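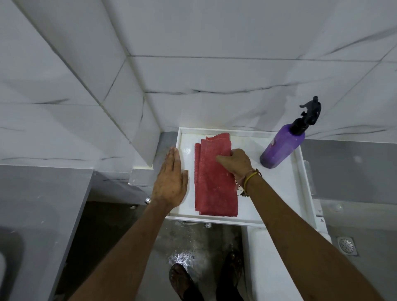
tbucur
Posted September 17, 2024

Our student team is training a folding policy for the Walell arm, and the towel task is the weak one. The set stands at 837 episodes, all recorded by people with a head camera in ordinary homes. On the bench the policy copes. In bathrooms it loses the layer edges once the stack gets tall, and it treats everything on the shelf as part of the cloth. A red towel on a glossy white tray ought to segment cleanly, yet the mask still bleeds into the purple spray bottle at the back corner. Has anyone else had this with hands pressing on the top layer? Config is stock Wokonell apart from the crop.

Traian Bucur

walell_owner
What crop? If you cut to the towel box the bottle ends up half in and half out, and the mask head does odd things with partial objects.

tbucur
Square crop, centred on the hands, 2 frames of history.

aalemieux
I'd look at the surface before the crop. Water droplets on gloss white give you small highlights that move with the head. We had 147 clips like that in August and the depth estimate was rubbish on most of them. We dropped the lot and the layer error fell.
— Audrey-Anne Lemieux, Fluvum student club

kettle9
Dropping them is the wrong fix. The arm will meet wet shelves in the final round. Keep them and weight them.

aalemieux
Weighting only helps if the labels are right. Ours weren't. Relabelling took one person most of a fortnight.

kettle9
Then relabel a subset. You don't need all of it to see whether the error moves.

walell_owner
Agree with kettle9 on keeping them. Separate point: that frayed corner sticking up above the fold. Does your annotator mark it as a layer? If so your count is one too high and the gripper will go for it.

tbucur
Checked. It is marked as a layer in some and left out in others, depending on who did the batch. Will write a rule for it. Total training steps so far are 3,350, so a rerun is cheap.

kettle9
Change the labels first and leave the crop alone, or you won't know which did it.

maruyama_fan
Which wrist mount are you on? The Maruyama one flexes under load.

tbucur
Stock mount. Separate thread for that please.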